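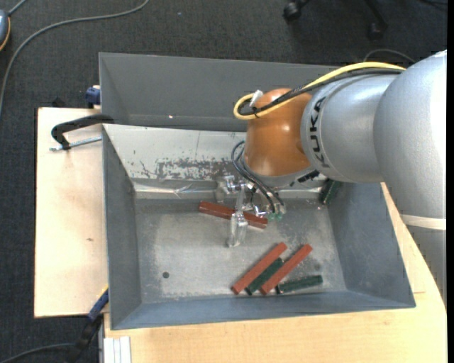 Home Index Random article Contribute Search

Bin (storage)

A bin is an open-topped container used to hold loose goods that are waiting to be somewhere else. It differs from a box, which usually has a lid, and from a tray, which is too shallow for anyone to lose things in. Bins are found in workshops, warehouses, shops, sheds and the bottoms of wardrobes. In British use the word more often means a container for rubbish, and this has caused a steady trickle of misunderstandings in places that own both sorts.

Form

Most storage bins have four upright or slightly sloping walls and a flat floor. Sloping walls let empty bins be stacked inside one another, at the cost of some room at the bottom. Upright walls hold more but the empties take up as much space as the full ones, a fact generally discovered after delivery. The rim is often rolled or folded over to stiffen the sides and spare the user's knuckles.

Metal bins are usually grey. They outlast plastic ones, are easily wiped and make a good deal of noise when anything is dropped into them. Plastic bins are quieter and lighter and come in colours, which owners like to assign to different goods until the first busy week. Wooden bins survive mainly in greengrocers and in the homes of people who have visited a greengrocer.

Paired bins

The commonest arrangement is two bins of the same pattern, one holding goods and the other taking them as they are moved across. They may stand side by side or one behind the other. The second layout saves bench space but involves reaching over the front bin, and small items have a habit of landing in the wrong one.

Bins are also used in pairs for restocking. When the first is empty the second is brought forward and more goods are ordered. The method is simple and works well provided that the person who empties the first bin tells someone.

Contents and order

Goods in a bin may be laid in rows or left as they fall. Bars, blocks and other long shapes settle badly: dropped in without care they lie across one another, lean in the corners and leave gaps that look large enough for one more and are not. Neat packing takes longer to do and less time to undo. Opinion is divided on whether this is worth it, usually along the lines of who does the packing and who does the undoing.

Where two kinds of item share a bin, they are best told apart by colour or shape. Labels on the outside help, though a label describes only what the bin held on the day it was written.

The Stameswood bins

The general store at Stameswood kept 336 bins on open shelving, each with a handwritten card. A stocktake begun one March found that 13 were empty, four held nothing but other cards, and one was being used to store a kettle. The store later changed to a numbered system, and the list of numbers was kept in a bin. Nearly 2,000 cards were thrown away, in the other kind.

See also

Crate
Drawer
Shelving
Tote box
Workbench

Recently edited

Bendlow shelf
Dzene (basket)
Nallumora knot
Trestle table

Last edited 6th November | Contact the editors | Terms of use | Back to top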